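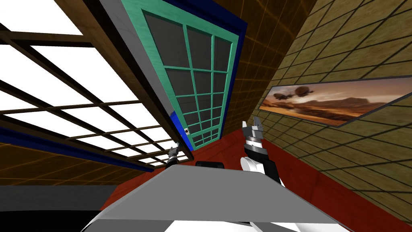 Can you learn to write proper letters again after years of sending nothing longer than a text? I think you can, if you start with someone who won't mind a dull one, and my first few were very dull indeed.

I got back into it in February, when I was clearing out the bureau and came across a bundle from Hatsue Hoshino, who was my penfriend when we were both at school. She lived in Miyazaki and I lived in a village where the bus came when it felt like it, and for years we told each other absolutely everything – what we'd had for tea, which teachers were unfair, what the weather was up to. I counted them, sitting on the carpet with a cup of tea going cold beside me, and there were 127. I read the lot that evening (and a fair bit of the next morning, if I'm truthful).

What struck me was how little happened in them. A whole page on a cousin's new shoes! Two sides about a typhoon that went somewhere else! And yet I could hear her so clearly, and I found I missed her in a way I hadn't for ages.

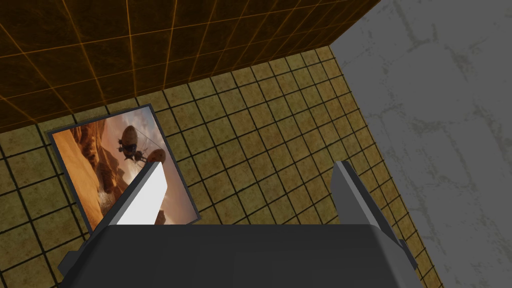

So I wrote to the old address, not expecting much, and told her about the garden and my knee and the neighbours' extension. It took me 3 goes. My handwriting has gone to pot, I'm sorry to say, and by the bottom of the first page my hand ached so much that I had to go and do the washing-up to loosen it. I'd dug out my old Drestomis pen, a present from my aunt, and it leaked all over my middle finger just as it always used to, which made me feel quite fond of it.

The paper was a treat to myself, a pad of the cream Virnholm with the faint lines. I'd tried a cheaper one first and the ink went straight through, so you couldn't read either side. If you're thinking of having a go, I'd spend the money there and use whatever pen you've got in the drawer.

Her reply came last week. Her brother still has the house, and he had posted my letter on to her. It's four pages, and one of them is entirely about a cat who sleeps in the rice cooker box. She wants to know whether the bus is any better. It isn't, and I've already got a page and a half on the subject, so I'd better go and find some stamps.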